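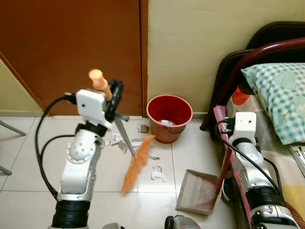 Flutitz Household Words

Version 5, Sep 2, 2019

Flutitz is a word list of the things people use at home: tools for cleaning, bedding, kitchen objects and small repairs. It has 294 entries. Each entry gives the English word, a short meaning, the plural, and one sentence where the word is used.

What is in the folder

words.csv is the main list, one entry per line, separated by semicolons.
sentences.txt has over 3,000 more sentences, sorted by the word they belong to.
changes.txt tells what was changed since the first version.

How the words were chosen

I started from the Leinonen list, which is older and has many words for farm work. These I took out. Then I added words from shop catalogs and rental agreements. Broom, mop and dustpan have longer entries than the others, as learners mix them up very often.

Known problems

Eight entries have no plural yet (for example "bedding"), and I am not sure if the field should be empty or say "none". For now it is empty. Spelling is American, but a few sentences still have "colour". The Prulwood reader cannot open the file if the semicolons are replaced with commas.

Use

You may copy and change the list for teaching. Please keep the name Flutitz and the version number in your copy. Corrections can be sent through the Tilo page, one word per message.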